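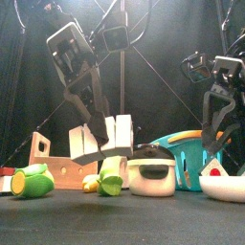
According to Bronisława Michalski, a small town library lives or dies by its opening hours, and the old hours in Arnden were made for people who do not work. She wrote this in a letter to the library in April, and she was one of 197 readers who asked for evenings. The library has now decided to follow them.

Arnden, 5/7/18

The Wilczyńska Library in Arnden announces new opening hours, a larger reading room and a new lending service for readers who cannot come in person. The changes start this week.

From today, the library stays open until nine in the evening on four days of the week. Until now it closed at five, and many readers with jobs in the next town could only return their books on Saturday morning, when the line at the desk was long. The Saturday hours stay the same.

"We have read every letter," says Halina Wieczorek, director of the library. "Some of them were angry and some were very kind, but almost all of them said the same thing. People come home, they eat, and then they would like to have a quiet place with a lamp and a newspaper. I think this is a modest wish and we are glad that we can answer it."

The reading room on the ground floor has been joined with the former map room and now has 60 seats. The maps have moved upstairs, where they can be seen on request. Readers who wish to look at the large sheets of the river and the old mill district are asked to tell the staff one day before. The local newspapers are still kept by the window, and the bound volumes can be found on the shelves behind them.

The new lending service is called Distuma. A reader who is ill, or who has difficulty with stairs or travel, can order up to five books by telephone, and they are brought home on Thursday afternoon. The loan is for four weeks and can be made longer once. The service costs nothing, but the reader must have a valid library card. A family member can apply for the card in the reader's name.

The catalog has also been moved to a new system, Zendell, which shows at once if a book is on the shelf or on loan. The card drawers remain in the hall for those who prefer them, although new books will no longer be added there.

Children's story hour is not changed by the new hours. The evening talks, which were stopped during the building work, will come back in the fall, and the program will be posted at the entrance.

Applications for Distuma are accepted at the front desk during all opening hours. Questions from the press can be sent to Halina Wieczorek at the Wilczyńska Library, Arnden.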